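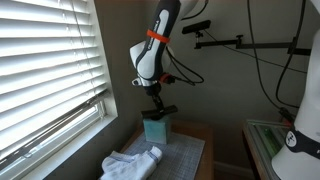

Shota Imai wrote to me after the first version of this talk, saying that abstaining is a vote like any other and I should stop calling it silence. I've kept the remark in because it changed slides 3 to 6.

Slide 2. Small states at the UN General Assembly. Keep this short, they know the rules. Abstain, absent, not voting: three separate things in practice.

Slide 3. My reading covers 134 explanations of vote. In 34 of them the delegate names a trade partner outright. Read out two, slowly.

Slide 4. Why capitals send late instructions. A mission of four people cannot cover six committees — the desk at home often decides overnight. Mention the time difference.

Slide 5. Absence. Sometimes it is a choice, sometimes the delegate is in another room. The record doesn't say which. Don't guess at motives for single countries, even if pressed.

Slide 6. What larger partners do next. Mostly a phone call, now and then a delayed visit. Aid figures rarely move within the year.

Skip slide 7 if we started late.

Slide 8. Sources. The full paper is 4000 words, the handout 600. Copies by the door. Corrections to me before the December draft, please.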